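Home Politics Features Opinion Archive Subscribe

The Long Count in Brokby

A recount in a small electorate has exposed how much of an election depends on rules that few voters ever read

Saturday, December 9, 2023

The by-election in Brokby was expected to be a quiet affair. The seat had been held by the same party for longer than most of its voters had been enrolled, the sitting member had retired in July on medical advice, and the campaign that followed was conducted largely in halls and on doorsteps. On the night, the governing party's candidate led by 587 votes, and the result was reported as a comfortable hold. By the following afternoon the lead had fallen to 50. When the last of the mailed ballots had been opened, it stood at 3.

A margin of that size places an unusual burden on the people who administer elections. It also places a burden on the law, which must supply an answer to every question that a losing party is able to raise. In Brokby the law supplied most of the answers. Where it did not, the gaps have become the subject of a dispute that will outlast the term of whoever takes the seat.

The first question concerned mailed ballots. Under the present act, a ballot returned by mail is valid if it was completed before the close of voting and received within the period allowed. The act does not say how the date of completion is to be established. For many years the postmark was accepted as proof, and the matter rarely arose. Mail from the outlying district of Lirka, however, is no longer cancelled locally. It travels by road to a regional sorting centre and is marked there, if it is marked at all, a day or more after it has left the voter's hands.

The returning officer therefore relied on the date written beside the voter's signature. The opposition party argued that this was the only sensible course and that any other would have penalized people for where they lived. The governing party argued that a handwritten date is a claim and cannot be treated as evidence. Both positions have merit, and both were advanced by parties that had taken the opposite view in an earlier contest, when the arithmetic favoured it.

It would be easy to treat this as simple opportunism. There is some of that in every recount, and scrutineers are appointed precisely to look after the interests of one side. Yet the adversarial character of the process has its uses. A ballot examined by two people who want different things from it is usually a ballot well examined. The difficulty in Brokby was that the scrutineers were asked to settle matters of principle at a trestle table late in the evening, when those matters ought to have been settled by the legislature long before.

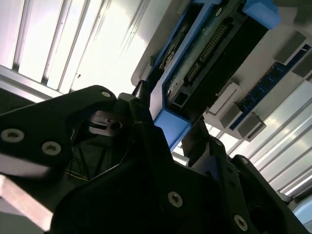
The second question concerned the roll. The voters' roll for Brokby had been prepared under a contract with Listeo, a private firm that maintains address records for several public bodies. In the weeks before the vote, a routine matching exercise flagged entries for residents of Degefa, a newer neighbourhood on the western boundary whose streets had been renumbered. Voters whose addresses could not be matched were asked to complete a declaration before receiving a ballot paper. Most did so without complaint. Others went home, intending to return with a bill or a licence, and it is not known how many came back.

No party has alleged that the exercise was improper. The criticism is that it was decided by officials and a contractor, on technical grounds, with little notice to the public and none to the candidates. A notice was printed in the local newspaper and a letter was sent to each affected household. The letters were addressed using the same records that had given rise to the problem.

There are reasonable people who believe that outside firms should have no part in preparing a roll. Their case is one of accountability — a public servant may be called before the legislature and a contractor generally may not. Against this must be set the record of the arrangement that preceded it, under which the roll was revised by hand between elections and was frequently out of date by the time it was needed. A return to that system would satisfy a principle at the expense of the voters it was meant to protect. A better course would be to keep the contract and publish its terms, including the rules by which an entry may be flagged.

The third question was the plainest of all, and it has drawn the least attention. The act provides for an automatic recount when the margin is small, but it leaves the cost of any further review to the party that requests it. In a seat where one side can call upon a national office and the other upon a local membership, this is not an even contest. The opposition party raised the money within days. An independent candidate in the same position would very likely have been obliged to accept the figures as they stood.

The habit of leaving such matters alone is an old one. Electoral law is amended when a government has the time and an opposition has the patience, and the two seldom coincide. A government that has won under the existing rules sees little reason to disturb them. An opposition that proposes changes is accused of making excuses for its defeat. The result is a statute that has been patched after each embarrassment and has never been read through as a whole by those responsible for it.

The review now promised by the government offers an opportunity to break with that pattern, although its terms of reference are narrow. It is to consider the handling of mailed ballots and to report before the next general election. It has not been asked to consider the roll or the cost of recounts. The opposition has described the review as inadequate and has indicated that it will take part in it nonetheless — a sensible decision, and one that ought to be matched by a willingness on the government's side to widen the inquiry.

Three changes would command broad support if they were put forward together. The act should state plainly how a mailed ballot is to be dated, and should provide for places such as Lirka where the old proof is no longer available. Any change to the roll within a fixed period before a vote should be disclosed to every candidate at the same time. The public purse should meet the cost of a second review wherever the margin falls below a set threshold, since the accuracy of a result is of value to every voter in the seat.

None of these measures would have altered the campaign in Brokby, which was by general agreement a civil one. More than 3,000 residents voted before polling day, many of them in Degefa, where the lineup on the first morning of advance voting reached the library parking lot. Turnout rose in every part of the electorate. The candidates appeared together at four public meetings and disagreed chiefly over the hospital, the highway and the price of water.

The final review is scheduled to resume after the holidays. Until it reports, the seat will remain empty, and correspondence from constituents will continue to be answered by the staff of the former member. The legislature returns in the new year with a government majority that does not depend on the outcome. The amending bill, if there is to be one, has not yet been given a place on the order paper.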